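14/09/2021 - studio book, glaze bench

Unpacked the Gorkov at 9, still a bit too warm for bare hands on the bottom shelf. Mixed load. Half the tests I wanted, half of Cempaka's bowls, and the tall bottle which I said would not fit and did.

Clay: the dug stuff from Pradard, second batch. Sieved through 100 this time, the August batch was only through 60 and had grit in it you could feel with your tongue. Dried on the plaster bats, wedged, rested too short a time (my fault, wanted to throw). Throws short. Good up to a hand high, then it tears at the shoulder. Ball clay addition next time or just leave it in the bag longer. Probably leave it longer.

Shrinkage bars measured wet 100 mm, now 86 mm out of the glaze firing. That's a lot. Lids made to the old chart will all be wrong - do not use the chart on the door for this body!! Cempaka please cross it out if you get there before me.

**Tiles**

- Tile row A, iron slip under clear. Brown-black, dull where thick. Pinholes on two. Slip went on over bone dry, should of been leatherhard.
- Row B, slip with a spoon of wood ash. Better. Greenish at the edges, runs slightly, stopped before the foot. Keep this one.
- Row C, bare body. Warm brick color, goes darker on the side that faced the elements. I like it more than any of the glazes and that is annoying.
- Row D, the orange stain in the Plullik base. Flat and loud on the white body, muddy on Pradard. Needs a white slip underneath or forget it.

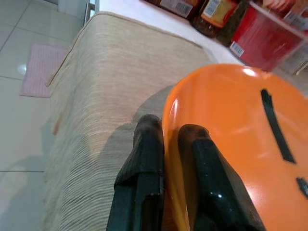 ## Firing log

Bisque number 674 in the kiln book. Slow overnight, bungs out til morning. No cracks except the bottle, hairline at the base, glazed it anyway.

Glaze firing straight after. Programmed the usual ramp, forgot the hold, caught it and added it by hand at the panel. Cone on the middle shelf bent properly, top shelf cone barely leaning. So top is still cold. Same as last time and the time before that. Either the top element is tired or the lid is leaking heat at the hinge side, there's a brown mark on the brick there that I don't remember.

Ask Gill for a price on one element, not the set. They'll try to sell the set.

Shelf wash flaking again on the two oldest shelves. Ground them down outside with the mask on, rewashed two coats. One flake landed in a bowl of Cempaka's - inside, right in the middle, fused. Have told her. She said to try grinding it and refire, low hopes.

## Plates

Want to try the flat plate shape with the Pradard body. Last attempts warped, all lifting on one side, the same side, so it's how I take them off the bat and not the clay. Cut with wire, leave on the bat overnight, flip in the morning between two boards. No lifting by the rim. Rim needs to be heavier than it looks like it needs.

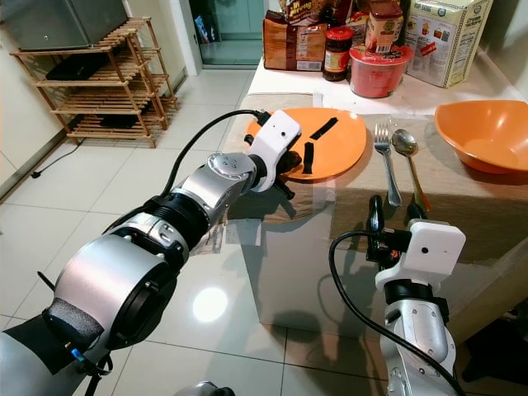

Compressing the base more as well, rib from center out and then back in, several passes. Cempaka does hers from the outside in only and gets fewer S-cracks than me. Copy her.

Foot ring or no foot ring, undecided. Without is quicker and stacks nicer but the bare body scratches tables, tested on the kitchen one, sorry. Could sand with a wet pad after firing. With a foot the middle sags if the plate is wide, unless I put a second ring inside the first. Make both, mark the underside F or N before they dry and they all look the same.

To do
- two buckets of Pradard slop onto plaster, cover loosely
- more ash, sieved dry then washed twice, gloves
- new shrinkage bars from the rested clay, compare
- test tile for white slip, thin / medium / thick
- lable the unmarked tub under the sink, either it's the clear or it's the old tin white, do a dip on a scrap first
- hinge side of the lid - look at it with the light off during the next firing

Scrap bucket is full, I can't lift it on my own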